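Nail polish gone thick and separated, can it be saved?

Posted by mossybank in Beauty & Grooming > Nails

Hello all! I have finally got round to sorting out my polish drawer and I'm ridiculously excited about how many colours I'd forgotten I owned. The trouble is that half of them have gone gloopy or have a layer of clear stuff sitting on top. Most are Irkex, plus a handful of Danko ones I bought in a sale years ago. Is there any way to bring them back, or is it bin day? I've read that you can use nail varnish remover but my sister swears that ruins it. Also, does it matter where I keep them? The drawer is in the bathroom, right above the heated towel rail. My nails peel a bit too, if that makes any difference to what I should be putting on them.

3 replies

tealandtoast
Member, 700 posts

Oh, don't bin them! I rescue old polishes all the time and it's one of my favourite rainy afternoon jobs. Separating is completely normal. The pigment is heavier than the rest of it and sinks if the bottle has been standing still for months. Roll the bottle between your palms for a minute or two, then turn it upside down, then roll again. Try not to shake it hard as you get bubbles, and bubbles end up on your nails.

Your sister is right about remover, by the way. It thins the polish for that evening and then the whole lot goes stringy. Buy a proper thinner (I use the Filtholm one, comes with a dropper) and add two drops, close it, roll it, wait a bit, then try the brush. If it's still dragging, add another two. I once got a ten-year-old plum shade going again with 6 drops and it went on like new, I was so chuffed!
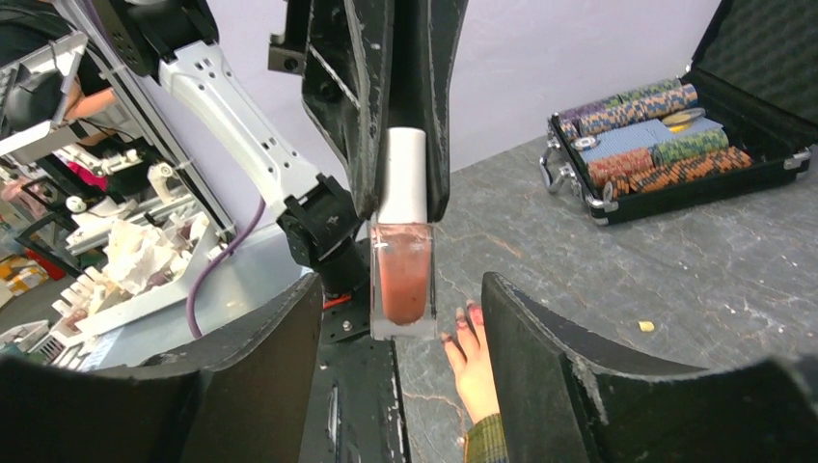
Thickness and separation are two different problems, so look at each bottle before you start dripping things into it. Hold it up to a window and see whether the colour is even from top to bottom. The salmon pink is a good one to compare yours with, a bit lighter near the top and more of a coral lower down, and a difference that small I would only roll, no thinner at all. If yours has a properly clear band on top and a solid lump at the bottom, give it a good ten minutes of rolling over a couple of days. Clean the neck with a bit of remover on a cotton bud as well, just the glass, because dried bits there stop the cap sealing and that's how air gets in.

hattersfield
New member

just chuck them, they are cheap enough. anything more than 2 years old goes in the bin in our house

gransgarden_quilts
Helper, 2000 posts

Please move them out of the bathroom first, whatever else you do! Heat and daylight are what finish polish off, and over a towel rail they get warmed up every single day. A cupboard in a cool bedroom is lovely for them. Stand them upright so the polish isn't sitting in the threads of the cap. I keep mine in a Willach drawer insert that was meant for cutlery and it's the best thing I've done, all the colours lined up like sweets.

Agree with everything tealandtoast said about thinner. I'd add that if one smells odd, or has gone to jelly right through, let that one go. And it shouldn't go down the sink, ours goes to the tip with the old paint.

For the peeling, a ridge-filling base coat made a huge difference to me, and so did filing in one direction with a glass file. Rub a drop of plain almond oil in at bedtime. It took until March before mine had grown out properly, but I'd started in the autumn and I'm so glad I stuck with it. Do let us know which colours you manage to save, I love a good coral!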